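Cómo grabar demostraciones a dos manos con pinzas portátiles: la tarea del cajonero

Si has llegado hasta aquí es probable que ya tengas tus dos pinzas montadas y calibradas, y que te estés preguntando qué demonios grabar con ellas. Nosotros pasamos por lo mismo en marzo, cuando arrancamos Kumow, y después de darle bastantes vueltas nos quedamos con una tarea que parece una tontería y que da muchísimo juego: abrir un cajoncito de un organizador de piezas, meter o sacar algo pequeño y volver a cerrarlo. En esta página os cuento cómo la preparamos, paso a paso y con todas las manías que hemos ido cogiendo por el camino.

Primero, el reparto de papeles. Antes de grabar nada hay que decidir qué pinza se ocupa del cajón y cuál de la pieza, y mantenerlo durante toda la tanda. Si vais cambiando según os pille el cuerpo, la política aprende una mezcla rara de las dos estrategias y luego duda justo delante del tirador (lo hemos sufrido, y mucho). Lo segundo es que cada pinza lleve su propia cámara, porque desde una sola vista es facilísimo que un dedo tape lo importante.
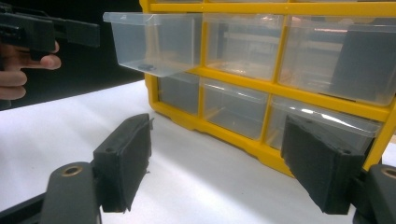

Foto: equipo de Kumow

Para abrir, acercad la punta despacio y tirad en línea recta, siguiendo la guía del cajón. No hace falta sacarlo entero; con que se vea el fondo desde la pinza contraria es suficiente. En este organizador los cajones son transparentes y eso tiene su gracia y su peligro — los reflejos cambian con cada movimiento de muñeca —, así que os recomiendo una luz difusa y un fondo oscuro y liso detrás de la mesa.

Ahora, la colocación de la pieza. Nosotros usamos un tablero blanco y empezamos cada episodio con las dos pinzas abiertas, una frente a otra, y la pieza en el hueco que queda entre ellas. Esa postura de partida ayuda a sincronizar las vistas y le da al modelo un comienzo reconocible. Eso sí, moved la pieza unos centímetros entre un episodio y el siguiente, y cambiad también de cajón: izquierda, centro, derecha, arriba, abajo. Apuntad en la ficha cuál toca antes de empezar a grabar, que luego revisar los vídeos uno por uno es un suplicio.

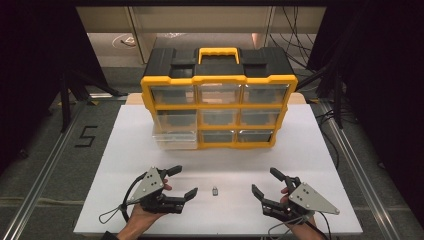 Tinus nos escribió que con piezas tan pequeñas le salía mejor grabar por separado el agarre y la apertura del cajón, y juntar las dos habilidades después, porque al repetir la secuencia entera se cansaba y los últimos episodios le quedaban torpes. Es un consejo muy sensato y lo probamos enseguida. A nosotros el cierre nos empeoraba un poco al unir los trozos, de modo que seguimos con la secuencia completa, pero en tandas de 24 episodios y con un buen descanso entre una y otra.

En cuanto a cantidades, nuestra primera versión se entrenó con 400 demostraciones y fallaba sobre todo al soltar la pieza. Llegamos a 500 añadiendo únicamente episodios con recuperación, es decir, con un agarre malo que se corrige sobre la marcha, y ahí sí notamos el cambio. De la primera remesa descartamos 17, casi todos por pérdida de seguimiento al girar la muñeca demasiado deprisa.

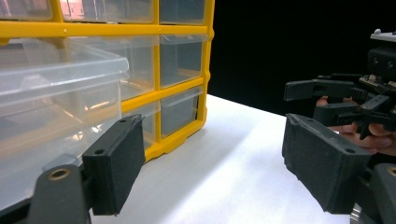
El filtrado lo hacemos con Paver, que es nuestro propio guion de limpieza: recorta los tiempos muertos, comprueba que las cámaras vayan a la par y marca los saltos bruscos de trayectoria. Después de esa pasada automática conviene mirar unos cuantos episodios a ojo, fijándose en cosas que el guion no entiende. Por ejemplo, cuando un cajón transparente queda delante de los demás, como aquí a la izquierda, el marco amarillo se ve deformado a través del plástico, y esos episodios nos gusta conservarlos porque el robot se va a encontrar exactamente con lo mismo. También miramos que la segunda pinza asome en la vista de la primera al menos durante parte de la maniobra, para que el modelo tenga una referencia de dónde anda su compañera.

Cuando tengáis la tanda limpia, exportadla con las dos trayectorias en el mismo sistema de coordenadas y guardad aparte la apertura de cada pinza. El siguiente capítulo de la guía, el del entrenamiento, parte de esa carpeta tal cual.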